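Tranen Open Day Handling Set

Data card, release 4

Summary

The Tranen Open Day Handling Set contains 832 recorded episodes of packaged groceries being handled on a tabletop with hand-held grippers. Recording took place in March at the Renham workshop in Turnby, during an open day for local schools, suppliers and anyone else who signed up at the door. Visitors operated the grippers after a short demonstration by staff. The Seyoum policy shown at the end of the visit was trained on an earlier set and has seen none of this data.

Collection

Each station had a white table, a tray of goods and one gripper. A staff member performed the task once at normal speed and once slowly, then handed the tool over. Visitors chose their own approach direction and grip. Staff stepped in only when a package left the table or a visitor asked for help.

Tasks were kept short: lift a package, turn it over, move it next to another package, or place it in the tray. An episode starts when the operator presses the trigger and ends when the jaws are open and clear of the goods. Pauses for conversation were trimmed.

Goods are mostly film-wrapped snacks and vacuum-packed foods. Several have Chinese-language packaging, including an orange multipack marked 240g net. Glossy film produces glare in many episodes, and it has been left uncorrected.
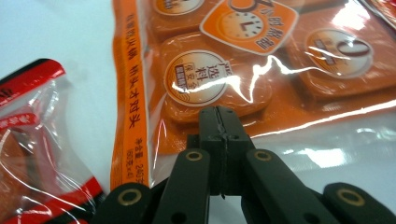

Can the set be used to train a policy without adding expert data?

We advise against it. Most operators were using the tool for the first time, so approach paths are long and regrasps are common. Mixed with expert episodes, the set is useful for recovery behavior.

Contents

episodes/ one folder per episode, with video and gripper width
tasks.csv task text, station and outcome for each episode
notes.csv staff remarks, free text, not normalized
splits/ train and test lists

Total attempts logged: 1,133. Attempts were dropped if the video was incomplete, if a visitor's face was visible, or if the width signal was missing. The test split holds 200 episodes, drawn evenly across stations.

Known issues

Outcome labels were entered at the station by whoever was running it. The line between "partial" and "failed" differs between stations and should not be relied on.

Gripper width drifts slightly over the afternoon at station 2. Rezero on the first closed reading of each episode.

Task text was typed by hand. Spelling varies, and "flip" and "turn over" refer to the same task.

Label text on packages has not been transcribed.

Changes

Release 4 removes duplicate episodes from station 1 and corrects the timestamps in notes.csv. Earlier releases should be deleted, as their test split overlaps with the current training list.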